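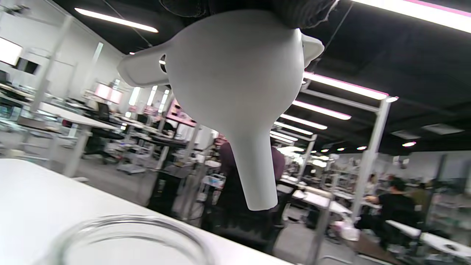 Nkechi Oyewole
Automation technician, Stidetti

September 2023

Funnel placement on the Odlow cell, second round of notes

The first round of notes covered the arm and the base plate. I left out the funnel because I thought it was the easy part. It has since taken more of my time than the rest of the cell, so it gets its own post.

The task is short. The arm picks up a white plastic funnel, carries it over a glass jar, lowers the spout through the mouth and lets go. A hopper then drops a measured charge of dry pellets, 700 grams at the current setting. The arm lifts the funnel out and parks it. The jar goes on to capping, which is a separate cell and belongs to Adebayo Iyamu.

Most of the trouble is in the pick. A funnel has very few surfaces that a parallel gripper can use well. We hold ours at the top edge of the bowl, where the wall is curved and smooth, and it can swing a little about the contact line. With the fingers closed at the factory default force, the bowl went slightly oval and the spout moved off vertical. With the force turned down far enough to stop that, the funnel slipped whenever the spout touched the jar rim. I settled on a value a little above the slip point and put softer pads on the fingers. The pads have texture, and they spread the load over more of the edge.

The side tabs on the bowl are tempting as grip points. I tried them in April. They flare outward and are not parallel to each other in any way the gripper cares about, and holding one tab puts all the weight of the bowl on one side. I do use them for orientation. The parking nest has two slots that take the tabs, so the funnel always sits at the same angle when the arm comes for it. Before the nest was cut, the angle at pickup was whatever the last cycle left behind.

Setting the place point

Do this with the hopper locked out and the arm in slow mode.

1. Clamp a jar in the fixture and check that it does not rock. A glass jar on a flat white tabletop will look seated when it is not. Use a feeler gauge under the base.
2. Bring the funnel over the jar by hand guiding and stop with the spout just above the rim. Look from two directions at right angles. Transparent glass against a white surface is hard to judge by eye, so I put a strip of dark card behind the jar while I do this and remove it afterward.
3. Save that position as the approach point.
4. Lower straight down in small steps until the bowl rests on the rim. Save that position, then back off by the width of the thin gauge and save it again as the place point. The arm releases at the second one and the funnel drops the last bit under its own weight.
5. Run the move empty at slow speed, then at full speed, before unlocking the hopper.

Step 4 used to read differently. The arm went all the way to contact and pushed. Guadalupe Maldonado pointed out that the jars vary in height more than the drawing allows, and that on a tall one we were loading the glass through the bowl. She was right. No jar had broken, but two funnels had whitened where the bowl meets the spout.

Results so far

I ran 200 cycles over two afternoons with the new pads, the nest and the new place point. 192 went through without a stop. Of the others, most were the spout landing on the rim instead of inside it, and all of those came from the same tray of jars. I have kept that tray. I want to measure the mouths before I change anything in the program, as the last time I corrected the program for bad jars I had to undo it a week later.

The remaining stops were pick faults. The gripper closed, the sensor saw nothing between the fingers, and the arm waited. Each time the funnel was seated high in the nest with pellet dust under one tab. The nest now gets brushed out at the start of every shift and again at the midday stop.

Routine care, as it stands on the sheet at the cell:

Every shift: brush the nest, wipe the finger pads with a dry cloth, check the fixture clamp.
Every week: check the place point against a reference jar. Look at the funnel under a lamp for whitening.
Every month: replace the pads. Log the old ones with a note on wear.

Do not use solvent on the pads. It takes the texture off, and the slip comes back within a day.

Still open: the static. Pellets cling to the inside of the bowl in dry weather and a few of them fall when the arm lifts out. Viola Morelli has suggested a metal funnel tied to ground. That would end the whitening too, but it is heavier, and I would have to redo the grip force from the beginning. I have one on order from Edet and will test it once the jar measurements are done.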